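Workshop notebook, Billen site
Saturday, December 10, 2022

Subject: refinishing of the reading room tables, second stage.

The first coat of Dikum hard oil was applied to the trial board on Tuesday and left in the store with the door closed. Drying was slower than the supplier's sheet allows. The store is unheated at night and the thermometer by the sink has not been above 14 since the start of December. The board was still tacky at the edges when handled, and the second coat was therefore put back.

The board was weighed before and after oiling. Before: 2195 g. The later reading was taken on the other scale and is not entered, as the two scales do not agree.

Abrasives: 60 grit is to be used on the old ring marks only. On the last table it was taken across the whole top and left scratches that showed through the finish under the window. Finer paper elsewhere, with the grain, and the dust lifted with a vacuum before any cloth is used.

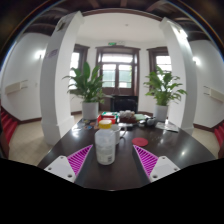

Lam has since written in the margin that the slow drying has less to do with the temperature than with the amount of oil left on the surface, and that the excess should be wiped off after fifteen minutes, not after the half hour given in our own method. The point is accepted for the next trial. Both times will be tested on the same board, divided by a strip of tape, and the results entered on the following page.

Stock: two tins of Tremik wax remain, one opened. The order for cloths (3650, old reference) has not been confirmed and should be followed up on Monday. Used oil cloths are to be laid flat outside to dry before disposal. Two were found folded in the bin this morning and have been removed. 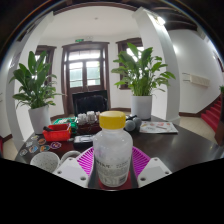 Bottle with yellow cap, label side.

Outstanding: level the short leg on the end table; return the borrowed clamps; second coat on the trial board once the edges are dry to the touch. The waxing method will be revised after the second coat has been assessed.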